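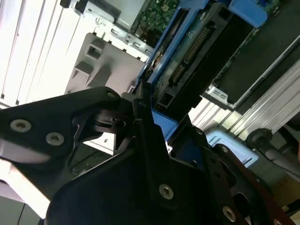 Speaker notes — Harnari workshop, Jun 30, 2023
Morven Kinnear, Villow

Thank the hosts. Say who I am: I run data collection on the Gillies project at Villow. We want a robot that can strip old desktop computers for parts, and we teach it from examples recorded by people.

Start with why computers. Every case is laid out a bit differently, and cables get in the way of everything. A fixed program copes with one model and falls over on the next.

How we record. An operator guides the gripper through one short job, such as closing on a drive carrier or moving a cable aside. The wrist camera records along with the joint positions. One job, one recording. We stop between jobs so the files are easy to cut.

Numbers slide. We have about 2,000 recordings in the set. 177 were thrown out at the first check, mostly for late starts or a missing joint log. Pause here, people like to write this down.

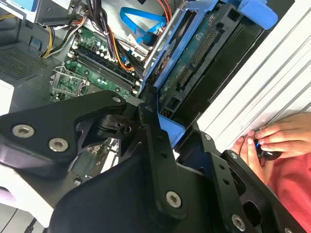

Wrist view at the drive bay, blue caddy on the right, hands at the edge of the case.

Talk about the drive bay. It is our hardest area. The gripper hides a good part of what it is reaching for, so the last stretch of an approach has to be learnt from partial views. We ask operators to come in slowly and to keep the angle varied. Early on they all used the same angle and the model learnt the angle.

Mention labelling. Each recording gets a plain sentence, written by the operator straight afterwards. We tried a fixed list in March and dropped it — people picked the nearest entry and moved on.

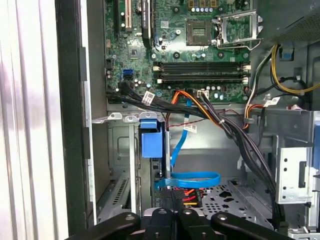
Failed attempts stay in, provided they are marked as failed. A slip followed by a second try is worth having. Skanduvance, who train the model, asked us for more of these.

Operators work in pairs and swap after six recordings. Tired hands make jerky paths and you can see it in the logs.

If time is short, skip the storage slide and go to the open questions: how much variety in cases is enough, and do we need a second camera over the bench?

Leave 4 minutes for questions. Someone will ask about screws. Say we are not recording screws yet.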